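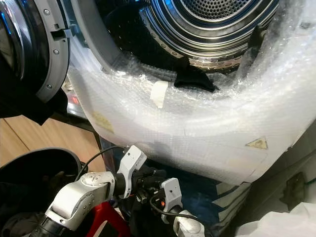 Week 2: Reading old earthquake records

Notes by Bijan Hashemi. Bring a pencil and low expectations of the past.

Before there were instruments, there were people who got knocked out of bed and wrote it down. For the Burkley valley we have 53 written reports of shaking, all made before anyone in the county owned a seismograph. Most are a single line. One is a four-page complaint about a neighbor's chimney, with the earthquake mentioned on page three.

How a catalog goes wrong

Duplicates are the usual trouble. The Kordestani catalog lists two shocks in March of the same year, 37 miles apart. Read the letters behind the entries and you find one shock, two clerks, and a disagreement over what day it was. The catalog's editor kept both, presumably to avoid an argument.

Then there are the things that only felt like earthquakes. Landslides, distant thunder and a powder store going up have all been entered at some point. A sermon in the Raditero parish book says "the ground did tremble," but the preacher said that most weeks.

Silence is harder. A blank decade may mean quiet ground, or a fire in the records office. At Vadik the books stop for a generation and then start again in better handwriting. Don't draw a line through that gap and call it a trend.

Judging strength

We use the effects people describe. Sleepers waking is a modest shock. Plaster falling is stronger. Church bells ringing by themselves sounds dramatic, though it depends a good deal on the bell and how it was hung. Towers come down for many reasons, and some had been planning to for years.

Remember who was doing the writing. A town of 1,066 people with a monastery will leave you more earthquakes than a bigger one full of busy fishermen.

For next time

Read the Vadik letters (packet, second half) and sort them into felt, doubtful and plainly invented. Write one sentence defending each choice. Due 29th August, at the start of class – the ground moving is an accepted excuse, if others felt it too.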